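Residence Diary, Rivera Reading Room: August
4 min read

Morning

The Reading Room opened at its usual hour. Ms. Carolina Salgado had the first shift at the desk and reported that the overnight humidity in the map store had stayed within the permitted range. The dehumidifier on the north side remains noisy and has again been entered in the repairs book.

The work of this residence continues to be the Cendau parish ledgers, which came to the Rivera collection as a single deposit and have never been properly listed. The deposit holds 2339 loose leaves in addition to the bound volumes. Many of the leaves are receipts for seed, lamp oil and roof slate. A smaller group concerns the upkeep of the river steps, on which the parish appears to have spent more than 2000 crowns over the life of the ledgers, most of it in small sums paid to the same two families.

I was able to finish the leaves for the river steps before noon. The clerk who kept them wrote a clear hand but changed his spelling of Firness at least once a page, and I have adopted the modern form throughout the list. Variant spellings are given in the notes column, as agreed with Ms. Obeidat at our last meeting.

One leaf deserves a separate remark. It records a payment for "mending the tin trough at the lower steps," with a second payment, in a different ink, for mending it again. The trough is mentioned nowhere else in the deposit. I have flagged the leaf for Ms. Obeidat, who is preparing the section on tradesmen and will want to know which tinsmith was paid. The name is blotted, and I could read only the final letters.

Afternoon

The reader from Karance arrived shortly after lunch and asked for the tithe maps. These were produced without difficulty. He was reminded that ink pens are not permitted at the large table, and he exchanged his for a pencil.

I used the quieter part of the afternoon to draft the paragraph on sheet-metal vessels for the glossary. The parish clerks used "trough," "pan" and "bin" with little consistency, and a modern reader may reasonably wonder what sort of object was meant. My draft defines the group broadly: an open vessel of sheet metal, with a flat floor and sides that may slope outward. Wear is to be expected on the floor of such a vessel, where whatever it holds is dragged and scraped, and the ledgers' repeated charges for mending are consistent with this. 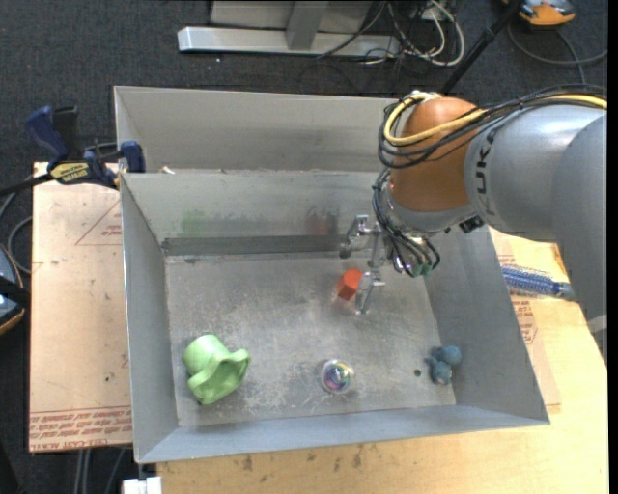 Matters carried forward

The glossary draft has been left in Ms. Obeidat's tray. She has asked that no entry run beyond a short paragraph, and the present one will need to lose a sentence or two.

Leaf 3975 in the old parish numbering could not be found in its folder. The numbering skips in several places, and it is possible that the leaf was never part of the deposit. Ms. Salgado will check the oversize drawers before the matter is reported as a loss.

The supply of acid-free folders is low. An order has been placed, and the supplier has promised delivery before the end of August. Until then, the seed receipts will stay in their original wrappers — tied, labeled and kept flat on the lower shelf.

The Reading Room closed at five. The lamps at the large table were switched off and the key was returned to the desk.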